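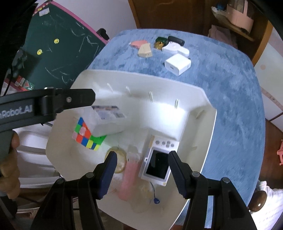

Home and Shared Workshop Automation
Handout 6: Building a two-finger hand-held gripper
Ermelinda Azevedo

6.1 Scope

These notes cover assembly and bench setup of the Dollow hand-held gripper, the course build for June. The Bruron arm mount is in Handout 7 and is not needed yet. Bring your finished trigger handle from Handout 5. If the trigger return spring is still the long one, swap it before you start; the long spring binds at full travel.

6.2 Fingers and pivots

Each finger is a parallel linkage. Both links must be the same length between hole centers or the pad face will rotate as the gripper closes. Ream the printed holes by hand. Do not drill them at speed, as the plastic melts and the hole closes up again overnight.

Fit the pivot pins dry and move the linkage through its full range. It should fall open under its own weight when held upside down. If it sticks, find the tight pin and ream that hole only. Once the motion is free, add thread locker to the metal screws. Keep it off the printed parts.

Side play at the fingertip adds up from every joint in the chain. Check it with the finger half closed, where it is worst.

6.3 Pads

Glue pads to the inner face only. Clean both surfaces with alcohol first. A pad that wraps over the tip looks neat but lifts at the corner after a few sessions and catches on thin plastic. Left and right pads have to match in thickness, otherwise the closing point moves off center and the width reading in 6.4 will not repeat.

6.4 Width sensing

The position sensor reads the trigger shaft, not the fingers. On the bench unit, fully open reads 3257 and fully closed reads 591. Your numbers will differ. Record both ends with the pads fitted, then write them into the config file. The Skaltden board stores them only after a restart.

If the closed value drifts by more than a few counts between presses, check the set screw on the shaft before you blame the sensor.

6.5 Bin test

Put a mixed set of household objects in a deep plastic tray. Include a cube, a small carton, something round, a clear bottle, a soft tube and a thin bag. Lift each one clear of the rim and set it down on a cloth-covered table.

Points to watch:

Clear bottle: grip low. The pads slide on the shoulder.
Cube: approach square to a face. A corner grip turns the cube in the pads.
Thin bag: close fully before lifting. Partial closure drops it.
Tray wall: objects against the wall leave no room for the outer finger. Drag them inward first.

Repeat with a second gripper in the other hand. Most collisions occur over the tray rim, so agree on which side each tool enters from.

6.6 Before next session

Read the Bárány notes on linkage backlash, sections 1 and 2. Bring your two end readings on paper, along with the config file.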